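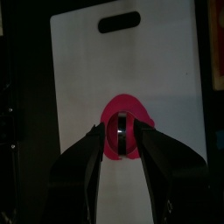
## Stand the board up

I used to leave my chopping board flat on the worktop after washing it, and there was always a puddle underneath by teatime. Now it goes upright – best habit I've picked up all year! A white one shows every beetroot stain, mind you, so I rub mine with half a lemon and a bit of salt (17 minutes, then rinse).

## Use the handle slot

If your board has a slot near the top, pop a hook through it and hang it inside a cupboard door. Tomomi did this in her tiny kitchen and I copied her straight away. Check the door still shuts before you screw anything in.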